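How to Teach Your Budgie to Step Up (Without Getting Nipped)
Posted 19th June in Small Birds, Training

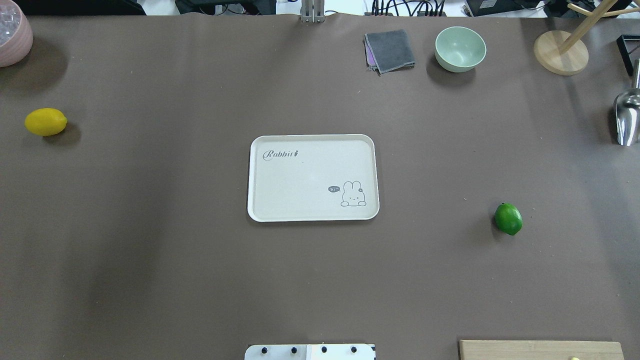

How long does it take to teach a budgie to step up?

Most young budgies get it within two or three weeks of short daily sessions. An older bird, or one who's been grabbed a lot in the past, can take a couple of months, and that's fine.

I've done this with five budgies now, and the one who taught me the most was Driltby, a grumpy little blue male who came to me at two years old and wanted nothing to do with hands. He rides around the house on my shoulder these days and yells at the dishwasher. So if your bird is currently plastered against the far side of the cage every time you walk by, hang in there!

What you'll need

A spray of millet, broken into pieces about as long as your thumb. A spare perch or a smooth wooden dowel. A quiet room with the windows closed and the ceiling fan off (please check the fan, every single time). That's really the whole list. I bought a fancy training kit once and the clicker scared everybody, including me.

Before you start

Give a new bird at least a week to settle in. Talk to him, change his water, move slowly, and keep your hands out of the cage the rest of the time. You're waiting for him to eat, preen and chatter while you're in the room. A budgie who fluffs up and grinds his beak while you're sitting there is telling you he feels okay about you. One who goes skinny and stiff isn't ready yet.

Pick a time of day when he's a little hungry. I like first thing in the morning, before I fill the seed dish. Don't ever hold food back for hours to make him work for it, though. They're tiny and they burn through breakfast fast.

Step 1: Millet through the bars

Hold a piece of millet so the end pokes through the bars near his favorite perch. Then stay still. Your arm will get tired, so prop your elbow on something. He may ignore you for the first few days and that's normal. Once he's eating from it happily, hold it a little shorter each day until your fingers are right up against the cage.

Step 2: Your hand inside the cage

Open the door and bring your hand in low and slow, with the millet in front. Stop the second he leans away. Wait until he relaxes, then take your hand back out. I think that's the part people skip, and it's how he learns that you listen.

With Driltby I was stuck on this step for eleven days. My friend Chiyo Fujimoto, who has kept budgies since she was a kid, watched me do one session and told me to take off my nail polish. Bright red. He was fine with me the next morning and I felt pretty silly.

Step 3: The perch

If he's still nervous of fingers, teach the step with a dowel first. Hold it level, just above his feet, and press very gently against his lower belly. Say "step up" once, in a cheerful voice. When one foot goes on, he gets millet. When both feet go on, he gets more millet and a lot of praise.

Step 4: Your finger

Same thing, with your finger held out straight and steady like a branch. Budgies often reach out with their beak first to test whether something will hold them. It looks like a bite coming, so you flinch, and then he decides fingers are wobbly and not to be trusted. Try hard not to flinch!

If he does nip, don't yell and don't jerk away. Keep still, wait a second, and calmly lower your hand. Next time, go back one step and finish on something he's good at.

Step 5: Outside the cage

Once he steps up inside without thinking about it, bring him slowly through the door. A lot of birds hop off right at the doorway, so let him, and ask again. The first few trips should be just a few inches out and back.

How long should a session be?

Five minutes, twice a day. Ten is too much for most of them. Quit while he's still interested, even if it's going great and you really, really want one more.

If you get stuck

Molting birds are itchy and cranky, so take a week off. If a bird who used to step up suddenly refuses, and he's also sleepy, fluffed up or not eating, call an avian vet that same day.

Next up I'm writing about teaching a budgie to go back in the cage when you ask. Driltby is still working on that one.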